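Nurmi Nesting Bowls, Set of Three: A Long Look After a Winter of Bread

I should say at the start that I am not somebody who replaces kitchen things lightly. My old mixing bowls came with me through two apartments and a house, and I would have kept on with them if the biggest one hadn't developed a crack that ran a little further down the side every time I leaned on it with a spoon. So I went looking, and I looked for much longer than any sensible person should, and in the end I bought the Nurmi nesting set from a shop called Ilturora that I had only ever used for tea towels.

The set is 3 bowls: a small one for eggs and dressings, a middle one that has become my everything bowl, and a big one that I bought the whole set for. They stack inside each other, and each one has a lid that snaps on. The lids are the reason I hesitated, because I have owned so many lids in my life that fit for a month and then gave up. These have held on since before the holidays, and I wash them in the top rack with everything else, which the leaflet says is fine.

I bake bread most weeks. It's nothing fancy, a plain white loaf and sometimes an oatmeal one when I remember to soak the oats, and what I want from a bowl is that it stays put while I'm stirring and doesn't make me chase the dough around the edge with a scraper. The big Nurmi does very nicely here. There's a soft ring on the base that grips the counter, and it really grips, to the point that I have to lift the bowl straight up or it takes the mat with it. The first time I mixed a stiff rye dough in it I kept my left hand hovering nearby out of habit and never needed it. I was delighted, I don't mind telling you!

The pouring lip is good on the middle bowl and only so-so on the big one. Pancake batter comes off the middle one in a tidy ribbon. With the big one, if it's more than half full, you get a dribble down the outside that finds its way under the grip ring, and then you have to peel the ring off to clean behind it. It does come off (I was relieved about that), but getting it back on evenly took me a few tries and some muttering.

Now, the measuring lines. They're on the inside, raised and not printed, so they won't wear away, and I love that idea. What I love less is that they're quite faint, and in my kitchen, where the light over the counter is dim at the best of times, I end up tipping the bowl toward the window like I'm panning for gold. If your eyes are younger than mine you may not notice.

I did compare them with the Sirkora set my sister has, since we spend a good part of every June making jam together and I've had my hands on hers plenty. The Sirkora bowls are heavier and feel more serious, and the handles are lovely if you have to carry something hot out to the porch. But they don't nest as neatly, and she keeps hers on top of the refrigerator for want of anywhere else. Mine slide into the cupboard beside the stove with room left over for the colander. If you have the space and you want handles, I'd tell you to look at hers. If you're short on cupboards like me, go with the Nurmi.

One more small thing about the lids. They keep a dough from drying out overnight very well, but they seal so snugly that a lively dough will pop one off, and you'll hear it. Mine went at 4 in the morning and the dog has not trusted the refrigerator since. I leave one corner lifted now and all is peaceful.

For storage I should mention that I tried slipping felt pot protectors from Noten between the bowls, thinking they might scratch, and I gave up after 30 days because it was a nuisance and there wasn't a mark on anything. Save your money there.

Would I buy them again? I would, and I'm thinking of getting a second middle bowl if Ilturora ever sells them singly. They told me by email that they only carry the full set for now, but that enough people have asked that they're looking into it. I'll keep an eye out and add a note here if that changes.

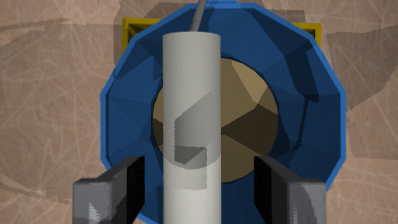

In the meantime, replacement lids can be ordered on their own, and the grip rings too, so if you lose one down the back of the stove you aren't stuck. The order form is on the same page as the set, at the very bottom, under the care instructions.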